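Long thread, sorry in advance. I've been at Rernham for ten years, most of it on the packing floor, and since September I've been one of the people who teaches the arms. A few of you asked what that means day to day, so here goes!

First thing to know is that we practice on junk. Plastic cups, a mesh pencil holder, a black cloth over a table. Real stock comes later, when an arm has stopped embarrassing itself.

Cups and pencil holder, two arms at the table: 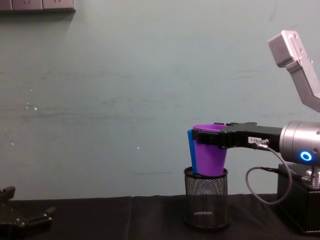
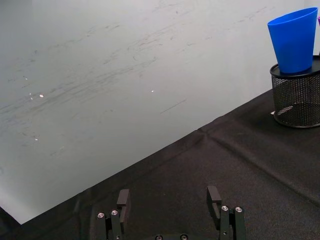
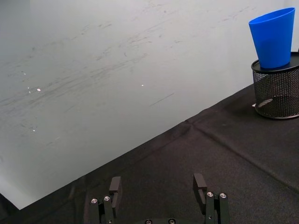
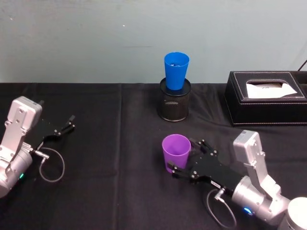

My old job was kitting. You stand at a bench, you get a tray, you put the right small things in the right pockets of the tray, you push the tray along. A good shift was fine. A bad shift was the same 16 parts until your thumbs hurt, and I have the wrist brace in my locker to prove it.

So when management said "automation" at the all-hands, the room went very quiet. I went quiet too. I had a car payment.

What happened next surprised me. They put up a sign-up sheet for what they called operator trainers, and the only requirement was that you'd done the bench work. No degree, no coding. Mostafa Gaber from the Avberg site came over to run the first sessions and he told us straight out that he could teach anybody the controls in a couple of days, but he couldn't teach anybody how a tray should feel when it's packed right.

I signed up that afternoon. Terrible handwriting, I was so nervous.

The teaching part is physical, which I love. You do the move through the arm, over and over, with little differences each time. Start with the thing a bit to the left. Start with it a bit to the right. Come in from higher up. It's closer to showing a new hire than to anything I'd pictured when I heard the word programming.

And you find out how much you know! I never once thought about how I pick up a cup. Where do you hold it? Near the rim, or around the middle? How tight is too tight when the plastic gives? When do you let go? I had opinions on all of it and had never said a single one out loud.

We argue about this stuff at lunch now. Full grown adults, sandwiches in hand, arguing about when to let go of a cup. Graham Hulme is firmly in the "pause first, then open" camp. I'm a "just open it" person. We have agreed to stop discussing it while people are eating.

Graham is worth a post of his own. He's been here longer than the building's current roof. He was the loudest voice against the whole thing, and he had good reasons, he'd been through a layoff at another plant and he remembers exactly how cheerful the slides were. He asked for everything in writing. Hours, pay grade, what happens to people who don't want to train. He got most of it, and the rest of us got it because he asked.

He's now the person I'd go to first if an arm is doing something weird. He listens to it. He says the joints sound different when you're asking for a bad angle. I can't hear it yet but I believe him.

Stuff that has changed for the people on the floor, good first:

Rotation is real now. It used to be four hours on one bench. Now it's swapped around through the shift, and the arms are lined up to take over the trays that everybody hated (the Tawfik trays, if you know, you know).

Sore hands are talked about. There was a survey before we started and 41 of us filled it in, and for the first time somebody sat down with the answers and used them to decide which jobs the arms should learn first. I wish we'd had that survey years ago, robots or no robots.

And people ask me questions! I was "bench six" for a long time. Now engineers from Sollov, the integrator, come and stand next to me and ask why I did it that way. I still get a kick out of it every single time.

The less good, and I'd be lying if I left it out:

It's lonelier in spots. Kitting was six people in a row talking nonsense all shift. The training table is you and one other person, concentrating. I miss the nonsense.

Two people took transfers because they didn't like where it was heading. Both good at the job. I don't think they were wrong to go, it just wasn't what I wanted.

And there's a pay question for next year that hasn't been answered. Trainers got a bump. People who stayed on the benches and are working alongside this stuff got a smaller one, and they're the ones who'll have to trust it when it's right next to them. Graham has it on his list. I'm glad it's Graham's list.

Somebody in my replies asked if I'm training my own replacement. Fair question, I've lain awake on that one. My honest feeling today is that I'm training something to do the part of my job that was wrecking my wrist. Ask me again in a year and I'll give you a straight answer, whatever it is.

Somebody else asked if it's boring, doing the same cup again and again. Some days, sure! But it's a different kind of boring. At the bench, my head was somewhere else by midmorning. With the arms you have to stay in it, your little habits go straight into what the thing learns. I rush when I'm hungry. Mostafa spotted that from the recordings before I'd ever noticed it, and now I have a granola bar before the late session.

If your workplace is about to do this, my two cents: ask who picks the first job it learns. Push hard for that to be someone who has done the work with their own hands. And read the pay part twice, then get it on paper.

OK, that's my break over. Happy to answer questions tonight, and yes, I'll ask Graham about the sound thing and see if he'll let me quote him.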